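1/ Sunday thread! Spent the whole day at Trekcombe teaching the humanoid to do laundry by remote control, and I have Opinions about washing machines now.

2/ Quick background for new followers – I'm one of the operators on the Clusdale project. I do the task through the robot, it saves what the arms did, and later on we train on the lot. The target for this task is 200 good runs by April. We're at 30. Ahem.

3/ It's a two-drum washer and we're only using the top one for now, which suits me fine. Bending down to the lower door is a whole other headache (and a whole other thread). 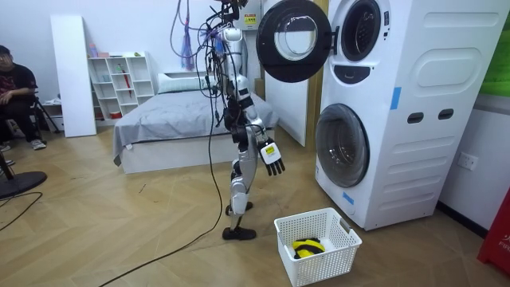 4/ My first hour was rubbish, as always. You forget how much of laundry you do by feel. When I'm driving I get no touch at all, so I'm going on what I can see and a bit of guesswork about how hard I'm pressing.

5/ Someone asked last time why we don't just grab the robot's arm and move it through the task by hand. We do sometimes! Loseo, our older setup, was taught entirely that way and it's lovely for wiping a table. But your own arms get in the way of everything once there's a drum involved.

6/ The rubber seal is my nemesis. Go in too low and you're pushing on the gasket instead of picking up the cloth, and it's dead easy to miss that from the operator's seat. I now come in high and drop down late – so much better.

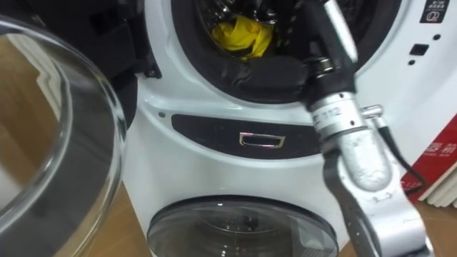 ## Tips if you're about to start driving one

7/ Go slower than feels sensible. My fast runs look great and are useless to train on, all twitches and corrections.

8/ Keep the fumbles where you recover. Fothergill (our training code, don't ask about the name) does much better when it's seen a few rescues. Bin the ones where you gave up.

9/ Stop every 20 minutes. I did 40 in one go before lunch and my shoulders are still cross with me.

10/ Bright clothes first, dark socks much later. I can barely find a dark sock in a dark drum with my own hands!

11/ Back on it tomorrow with towels. If anyone's got a good trick for getting a heavy towel out in one pull, my replies are open.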